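Flivcombe Robotics Students' Forum
Hand-Held Gripper Project: Working Thread
Posted August 29, 2019, by Lucie Sutherland, Project Supervisor

Members of the Flivcombe student project are asked to use this thread for all matters concerning the hand-held gripper. Questions sent to me privately will be copied here so that every working group has the same information. The matter now before the group is the acceptance check for the printed fingers, which must be settled before any group begins recording demonstrations.

1. Procedure as drafted

Each group is to inspect its gripper in the open position before any object is placed on the table. The inspector should confirm that the inner faces of the two fingers are flat and clean, that the holes along the top ridges are free of stray filament, and that nothing rubs at the base when the fingers close. The result is entered in the group's logbook and initialled by a second member. A gripper that has not been signed off is not to be used for recording.

The reference view for the open position is reproduced in this section. Groups should set their own tool over a bare tabletop at a comparable opening and compare. 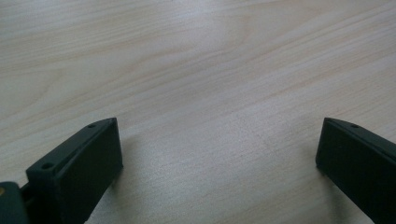 2. Replies from members

mervin_bouchard wrote:
I thank the supervisor for the draft. I wish to raise one objection. The procedure asks for a check in the open position only, and our difficulties at the January session arose entirely in the closed position. Two of our fingers met at the tips and left a gap behind them. In the open position they looked perfectly sound. I would propose that a closed check be made compulsory and that it come first.

y.vachon wrote:
I support the closed check but not the order. If there is debris on an inner face, closing the fingers will press it into the plastic. The open inspection should remain first. I would also ask that the draft say what is to be done when a finger fails. At present a group could record the failure, initial it and have no further instruction.

mervin_bouchard wrote:
The point about debris is a fair one and I withdraw the proposal concerning order. I maintain the rest.

b_sani wrote:
On behalf of the print group, I would like some clarification about the holes. Members have been clearing them with whatever is on the bench, including, in one case, the tip of a compass. This enlarges the opening and the screw no longer seats. The print group will clear holes on request. Please do not do it yourselves. Failed fingers may be left in the Parkari tray with a note stating the fault, and we will reprint them in the same dark colour.

ajires wrote:
I must respectfully disagree with the requirement for a bare tabletop. Our bench at Turcotte is shared with the electronics class and we are seldom able to clear it fully. The fingers can be inspected just as well above a cluttered surface, provided the inspector pays attention. I am also not persuaded that a pale table is suitable for the recordings themselves. Dark fingers over pale wood are easily distinguished, and a model trained only on such views may do poorly elsewhere.

lucie_sutherland (supervisor) wrote:
These are two separate questions and I should like to keep them apart. For the inspection, a bare surface is required. A plain background makes a chipped edge or a trailing strand far easier to notice, and comparison with the reference is difficult otherwise. Groups at Turcotte may use the side table. For the recordings, Alžběta's concern is well founded. I have asked each group to record on at least three different surfaces, and the list will be circulated once the rooms are confirmed.

y.vachon wrote:
May I ask whether the width of the opening is to be measured or judged by eye? Our group used a ruler and the neighbouring group did not, and our logbooks cannot now be compared.

b_sani wrote:
I would favour judgement by eye. The linkage has a hard stop, and if the fingers reach it the opening is correct by design. A ruler held between the tips tends to move them.

mervin_bouchard wrote:
I do not agree. The hard stop is itself a printed part and wears like any other. A measurement at the start of term and another at the end would tell us whether it has shifted. It need not be done at every session.

lucie_sutherland (supervisor) wrote:
I accept Mervin's suggestion. The opening will be measured at the first and last sessions of term and judged by eye at the others.

3. Revised procedure

The following replaces the draft in section 1 and takes effect immediately.

Open inspection, over a bare surface. Faces, ridges and holes are examined. No tool is to be inserted in any hole.

Closed inspection. The fingers are brought together slowly and viewed from above and from the side. Any gap is recorded with its position.

Sign-off by two members of the group.

Failed parts go to the Parkari tray with a written note. The group's recording time will be rescheduled through the Ketum booking sheet, and no group will lose its turn on account of a failed part.

Alžběta has asked that her reservation about the side table at Turcotte be noted, namely that it is too low for taller members to work at comfortably. It is so noted, and I have enquired about a replacement.

Comments (3)

first_year_group_9: Does the closed inspection apply to the spare fingers as well, or only to those fitted to the tool?

b_sani: Only to those fitted. Spares are checked by the print group before they leave the tray.

ajires: The side table has been measured and the dimensions forwarded to the supervisor.

Contact the forum moderators | © 2019 Flivcombe Robotics Students' Forum | Back to top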